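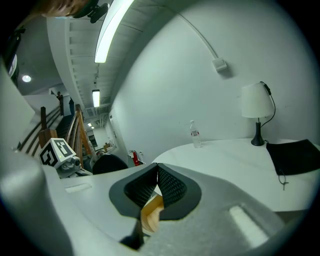
*Photo: Ott Sepp / Clesstead*

## 4. Recording paired demonstrations

This section covers recording with two hand-held grippers at once. The method is the one used for the Wollard set, which holds 1472 demonstrations from 290 sessions. Single-gripper recording is in section 3.

Last revised May 19, 2018.

### 4.1 Before you start

1. Charge both grippers. The light by the marker cube should be green on each.
2. Check the finger pads. Replace a pad if the diamond mesh is worn smooth at the tip.
3. Wipe the faces of the marker cube with a dry cloth. Do not use alcohol on the printed squares.
4. Turn on all the room lights you plan to use, lamps included, and leave them as they are until the session ends.

**Note:** Bright ceiling tubes can wash out a marker when the cube tilts toward them. If tracking drops whenever you raise one hand, turn to face a different wall and start over.

### 4.2 Mapping the space

1. Hold the right gripper at chest height with the fingers open.
2. Press and hold the trigger until you hear two tones.
3. Walk slowly past the work table and back. Keep the table in view for most of the walk.
4. Press the trigger once to close the map.

Blank white walls give the tracker little to work with. Rails, door frames and objects on the table all help, so do not clear the table for mapping. The map needs at least 300 stable points. Below that, Zelenák will save it but will not align the two grippers.

**Caution:** Do not map or record while walking on stairs. Stay on one level and keep your eyes on the floor ahead of you.

### 4.3 Aligning the pair

1. Raise both grippers so that each camera can see the other's cube.
2. Hold still for four seconds.
3. Open and close each gripper once, right hand first.
4. Check the offset in Matero. Repeat from step 1 if it shows in red.

Two visible cube faces give a better result than one. Turn your wrist slightly inward if only one is showing.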